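在厨房台面上练习：访问 Codholm 共享工坊里的一位机械臂制作者

2023年12月20日

Codholm 的共享工坊在一栋旧印刷厂的二楼。楼梯很窄，墙上还有以前工厂留下的绿色油漆。我到的时候是下午，锯木头的机器刚刚停下，空气里有一点木屑的味道。我要访问的人坐在靠暖气的那张桌子旁边，桌上有一台旧电脑、一把烙铁，还有一条拆开了一半的机械臂。她请我先不要碰那条手臂，说第二个关节的螺丝还没有拧紧，一碰就会倒下来。

她的职业是翻译，平时翻译的是家用电器的说明书。她说自己没有学过工程，中学的物理成绩也很普通。“我翻译过很多洗衣机和烤箱的说明书，”她说，“翻译久了，就会想知道里面的东西是怎么动的。开始我只是拆，后来想自己做一个会动的。”

她做的这条手臂叫 Shehu。我问她这个名字有什么意思，她说没有特别的意思，是工坊登记表上必须填一个项目名称，她当时看见旁边的箱子上写着这个词，就填上去了。现在工坊里的人都这样叫它，她也不想再改。

Shehu 计划要做的事情很小：在厨房的台面上，把放错地方的东西拿起来，放到应该放的地方。比如早上喝完的小杯子，从台面的一头拿到水槽旁边。她说她家的厨房台面又长又窄，下班以后上面总是有很多东西，钥匙、卡片、水果、没有收好的鸡蛋。“我不需要它很快，”她说，“它可以用一个晚上的时间慢慢收拾，只要早上我起来的时候，没有东西掉在地上。”

我问她为什么第一个项目就选厨房，很多人第一次做机械臂，是让它移动木块。她想了一下，回答说木块她也试过，试了两个晚上就觉得没有意思。木块摆得整齐，每一块都一样大，夹住它的中间就可以了。“我家里没有木块，”她说，“我家里有杯子。”

这个项目到现在做了九个月。前面的一段时间，她几乎都用来做硬件。底座是用工坊里剩下的厚木板做的，关节是打印的塑料件，打印坏了的零件她没有扔，都放在一个饼干盒里。她打开给我看，有的裂开了，有的边缘翘起来，有一个看起来完全正常。她说那个正常的是最让她生气的，因为孔的位置偏了一点点，装上去以后整条手臂往左边歪，她找了很久才找到原因。

后来她停下了硬件的工作，开始做模拟。这个决定和一次小事故有关。有一天晚上，她给 Shehu 发了一个错误的角度，手臂向下压，把一个杯子压在桌面上，杯子碎了，夹爪的一个手指也断了。工坊的地上都是碎片，她用了一个小时才清理完。“我一边扫地一边想，”她说，“如果我每次写错一个数字都要扫一次地，这件事情我做不下去。”

工坊里另一个做船模的人告诉她，可以先在电脑里练习。她以前以为模拟是大学和公司才会用的东西，需要很贵的电脑。她试了以后发现，工坊那台旧电脑也可以运行，只是画面不太流畅，风扇的声音很大。她给自己的程序起了一个名字，叫 Anon，它的工作是看台面上有什么，决定先拿哪一个，然后把手臂的动作一步一步发出去。

在模拟里，她没有先用 Shehu 的模型。我对这一点很好奇，既然最后要用的是自己做的手臂，为什么不从一开始就用它。她解释说，她自己做的手臂有很多问题，关节有间隙，塑料会弯，电机的力量也不稳定。如果程序失败了，她不知道应该怪程序，还是怪手臂。所以她先找了一个现成的手臂模型，放在虚拟的厨房里，让 Anon 去指挥它。

“这个和学写字是一样的，”她说，“先用一支好的笔。字写得不好，那就是我的问题，和笔没有关系。等我的字可以看了，再换我那支漏墨水的笔。”她用手指了指桌上的 Shehu。

虚拟的厨房是她自己安排的，她说安排这个房间的时间比写程序的时间还要长。墙的颜色、地板、窗户，都改过好几次。我问她这些东西对手臂有没有用处，她有一点不好意思，说墙的颜色可能用处不大，但是她每天晚上要看着这个房间，不想看一个灰色的空盒子。光线倒是有用的，她后来发现，台面上的影子会让识别的程序犯错，有时候它把影子当作一件东西，想要去夹。

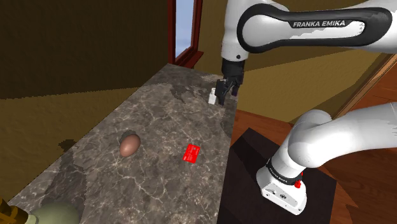

Anon 的第一条规则是：不能确定的东西不要碰。她说这条规则是她从自己的工作里学来的，翻译的时候，一个词如果不能确定，就先留着，去问客户。在程序里，每件物品都有一个把握的程度，太低的时候手臂就停在原位，在屏幕上留下一条记录。台面中间那个横放的棕色鸡蛋，形状清楚，颜色和灰色带白纹的石面也分得开，程序一般都认得出来，难的是下手的力量。旁边那张红色的卡片正好相反，颜色最鲜明，一眼就能找到，可是它平平地贴着台面，两个手指的夹爪没有地方可以进去。她试过让夹爪把卡片推到台面的边上，让它露出一点，再从边上夹住。这个办法成功过，也有很多次把卡片直接推到了地上。

“掉到地上对模拟来说没有关系，”她说，“按一个键，它就回来了。可是我每次看见它掉下去，手还是会伸出去接。”她做了一个伸手的动作，自己笑了。

她把每一次练习都记在一张表格里，这也是她做说明书工作的习惯。她给我看了表格的最后一页，到我来访的前一天晚上，一共有423次。每一行写着拿的是什么，从哪里拿，结果怎么样，还有一栏是备注。备注写得很短，例如“太快”“抬得不够高”“碰到了鸡蛋”“不知道为什么”。我问她“不知道为什么”多不多，她说刚开始的时候很多，后来她规定自己，写这句话之前必须把录像重新看一遍。看完以后，大部分都能找到原因。

我请她讲一次让她印象最深的失败。她选了一次和鸡蛋没有关系的。那次的任务只是去台面最远的那一头拿一个白色的小东西。手臂伸得很远，夹爪也下到了正确的位置，夹住了，然后往回走。可是程序选择了一条最短的路，这条路从台面中间很低地经过，手里的东西就把台面上别的东西一路扫了下去。“它的任务是完成的，”她说，“那个白色的小东西放得非常准确。别的东西全部在地板上。在我的表格里，这一行我不知道应该写成功还是失败。”

后来她写的是失败，并且加上了第二条规则：拿到东西以后先垂直向上，到一个安全的高度，再横着走。这个动作让每次任务都变慢了，她觉得可以接受。现在收拾一次台面，在模拟里大概需要19分钟，她自己用手收拾，一分钟也不用。

我说，听起来这个机器没有节省时间。她同意。她说她的朋友也是这样讲的，有的人讲得更直接。她并不打算说服他们。她晚上坐在这里，看见手臂慢慢地向下，停住，夹住一个东西，就会觉得这一天过得不错。她说翻译的工作做完以后，文件发给客户，很少再听到消息，不知道有没有人读。手臂的结果马上就可以看到，好的和坏的都可以看到。

谈到鸡蛋，她讲得最久。在模拟里，鸡蛋只是一个有重量、有摩擦的硬东西，怎么夹也不会碎。她一开始对这一点很高兴，后来开始担心，因为程序可能学会很用力地夹，到了真正的厨房就会出事。她的办法是在程序里设一个力量的上限，超过这个上限，就算鸡蛋还在手里，这一次也记为失败。上限的数值她不是从书里找的，她用厨房的秤和一个真的鸡蛋试出来，试的时候打破了四个。她说那个星期她吃了很多炒鸡蛋。

我问这个上限准不准。她很坦白，说可能不准。秤只能量向下压的力，夹爪是从两边夹的，鸡蛋的方向不同，结果也会不同。她知道有专门的传感器可以装在手指上，但是她想先看看没有传感器能做到什么程度。“如果我现在买了，我就会一直看传感器的数字，”她说，“我想先学会看动作。”

工坊里的人对这个项目有不同的看法。坐在她对面的人做的是木头椅子，他觉得在电脑里拿鸡蛋不算制作东西，每次经过都要问一句，今天的鸡蛋熟了没有。也有人很有兴趣，会站在她后面看一会儿，给她提建议。她说建议里面有一半是没有用的，可是有一条很重要。提建议的人不懂程序，他在餐馆里工作过，他说在厨房收拾台面，应该先拿离自己最近的，这样后面的路就空出来了。她原来的程序总是先拿最容易认出来的，不管远近。改了顺序以后，碰到别的东西的次数少了很多。

我觉得这一点很有意思，就问她有没有例外。她说有，圆的东西是例外。水果放在近的地方，如果第一个去拿，夹爪碰一下没有夹稳，它就会滚，滚到哪里不一定。所以现在圆的东西放在后面处理，等旁边空了再拿，滚了也碰不到什么。她正在考虑，是不是应该先在它的旁边放一块毛巾，她自己切西瓜的时候就是这样做的。不过这样一来，毛巾也变成了需要收拾的东西，她还没有想好。

我们休息的时候喝了茶。工坊的茶壶也放在一个很窄的台面上，旁边有别人的手套和一卷胶带。她把手套推开，放下杯子，然后说，你看，我们两个人都没有想过怎么做这个动作。她说做了这个项目以后，她在家里收拾东西会变慢，她会注意自己的手指先碰到哪里，手腕什么时候转。拿卡片的时候，她发现自己从来不去夹卡片，她是用指甲把一个角翘起来，或者用手指按住，拖到桌子的边上。推卡片的办法就是这样来的。

接下来的工作是把 Anon 从模拟搬到 Shehu 上面。这一步她已经试了一次，结果不太好。程序发出的角度是对的，可是 Shehu 的第二个关节到不了那个位置，总是低一点。在模拟里，夹爪停在物品的正上方；在真的桌子上，夹爪的手指碰到了桌面。幸好她吸取了以前的教训，桌上放的是一块海绵，没有放杯子。

为了解决这个问题，她把关节拆开重新做，这就是我看见那条手臂只剩一半的原因。她从 Kaddale 订了一套金属的轴承，Kaddale 是离 Codholm 不远的一个小镇，那里有一家卖旧机器零件的店，店里的东西没有分类，要自己在箱子里找。她去过两次，第一次买错了尺寸，第二次带了卡尺。轴承装上以后，手臂的晃动小了，但是重量增加了，电机又有一点吃力。她说硬件的工作总是这样，这里好了，那里就要重新来。

我问她，现成的手臂在模拟里那样听话，她会不会对自己的手臂失望。她没有马上回答，先拿螺丝刀把一颗螺丝拧了两圈。然后她说，有一点，特别是晚上很累的时候。屏幕上的手臂是白色的，很光滑，关节一个接着一个，动起来没有声音。她的手臂是三种颜色的塑料，因为有一次白色的材料用完了，蓝色的也用完了。“可是屏幕上的那条手臂我不能带回家，”她说，“我的厨房也放不下它。”

关于尺寸，她给我讲了一件事。在虚拟的厨房里，手臂有自己的台座，放在台面旁边的地板上。她家的厨房没有这个位置，地板上多放一把椅子，冰箱的门就打不开。所以 Shehu 将来要装在台面上，在靠墙的一端。这样它看东西的角度不同，能够到的范围也不同，模拟里的一些动作不能直接使用。她准备在模拟里再做一个版本，把她自己家的台面量好尺寸放进去，把 Shehu 的模型也放进去，包括那个会低一点的关节。她想让程序先知道这个缺点。

我请她给想做同样事情的人一些建议。她说她没有资格给建议，她自己的还没有做完。我坚持了一下，她就讲了两件具体的事。一件是要写备注，数字以后可以再算，当时的想法第二天就忘记了。另一件是物品不要一次放得太多。她最早的虚拟台面上放了九件东西，看起来很像真的厨房，可是每次失败都有好几个原因混在一起，什么也学不到。后来她把大部分都拿走，从一个杯子开始，杯子拿稳了再加一个鸡蛋。

天黑得很早，我们谈完的时候，窗外的路灯已经亮了。锯木头的机器又开了一次，她停下来等它的声音过去。她说12月工坊的暖气开得不够，烙铁旁边是最暖和的地方，所以她最近总是先做焊接的工作，等手暖了再写程序。

离开以前，我问能不能看一次练习。她把电脑从休眠里叫醒，风扇响了起来，等了一会儿，房间才出现在屏幕上。她选了拿卡片的任务。手臂慢慢移过去，夹爪合起来，手指的侧面贴着卡片，一点一点往台面边上推。卡片转了一个方向，停在边上，露出一个角。夹爪转过来，去夹那个角，夹空了，卡片掉了下去。

她在表格里加了一行，备注写的是“转得太晚”。然后她把卡片放回原来的位置，重新开始。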